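Call for participants: people who have put together pipe-frame furniture and have opinions about it

Sumton Home Trials is looking for people in and near Sumton to take part in a paid assembly study starting in August. The subject is white PVC pipe frames, the kind sold flat in a bag as garment racks, garden covers, laundry stands and puppet theaters, usually with the words "no tools needed" somewhere on the front.

We have doubts about those words. Tivura, which sells the frames we are testing, says one adult can build its midsize rack in a few minutes with bare hands. Maybe so. We have read the instruction sheet several times and still can't agree on which way the corner fittings are supposed to face in step four. We would like to watch people who didn't write the sheet try to follow it.

What you would be doing

You come in for one session of two and a half hours. You get a bag of cut pipe, a bag of fittings, the printed sheet and a table. You build the frame, put a cloth cover over it, take the cover off and take the frame apart again. Then you do it a second time with a different set of fittings. After that you fill out a form and talk with one of us for a while about what annoyed you.

Most of the trouble seems to come at the corners. A pipe that goes in easily tends to come out easily, and a pipe that is pushed all the way home can be very hard to get back out. Long uprights are worse, as they lean while you are busy with the base. If you have a way of dealing with this, please use it. If your way is swearing, that's fine too, but the form has a box for comments and we would rather have it in there.

Don't practice. We know people will look up videos. Please don't.

Who we want

Adults 18 and over who can stand at a table for up to forty minutes at a stretch, with breaks in between. You should have built at least one piece of flat-pack or push-fit furniture in the past two years. Success is not required.

We especially want to hear from people who gave up partway through and returned the thing. Past studies of this sort lean heavily on handy people, and handy people are forgiving. They bend a fitting, shrug, and mark the box "easy." We have 92 places and don't want to fill them all with that crowd.

Left-handed people, people with small hands and people with arthritis in the fingers are very welcome. Tell us beforehand if you need a chair or a lower table.

Who we don't want

Anyone who works for Tivura or sells its products. Anyone who works for Msimang, which supplies the fittings used in the second round. Professional plumbers and irrigation installers, with apologies. You would be too good at it, and you would want to use cement.

Pay

You get $151 for the full session, paid by check before you leave. It is not a gift card, store credit or entry in a drawing. If you quit halfway, you still get the whole amount, because quitting is one of the things we are trying to measure. Parking in the lot behind the building is free. We don't cover gas or bus fare.

You do not get to keep the frame. People ask.

Where

Sonholm Building, 1578 Mill Road, Sumton. Use the side entrance. The front door sticks and the bell has been "on order" for longer than we care to say. There is an elevator to the second floor.

What happens with your answers

Your form gets a number and your name is kept apart from it. The results go into a written report. Tivura has paid for part of the study and will receive a copy, but it doesn't see the report before we finish it and can't change what is in it. We wouldn't have taken the job otherwise, and you are free to be as suspicious of that sentence as we would be. The agreement with Tivura is two pages long and you can read it at the front desk before you sign anything.

How to apply

Write to Sumton Home Trials, Box 3497, Sumton, or pick up a form at the desk. Tell us what you last put together, how long it took and whether it is still standing. A few lines will do. No résumé, please, and no photos of your workshop.

Applications are due 17 Jul 2020. We answer everyone, including those we can't use, though it may take us a couple of weeks. If you are picked, we will offer you two possible times in August, and you can turn down both without losing your place on the list.
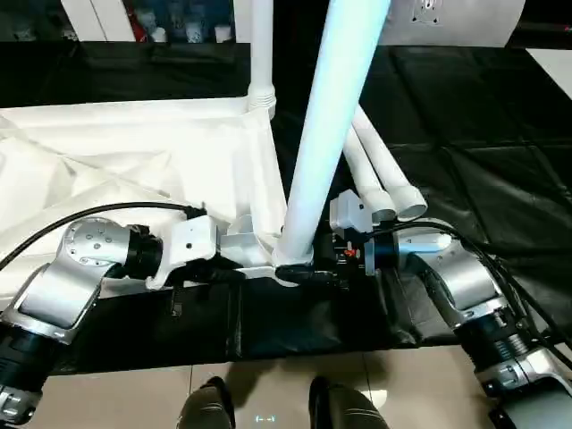

Wear sleeves you can push up and leave rings at home if you can. We provide water and coffee. The coffee is not good, so bring your own if you care about such things.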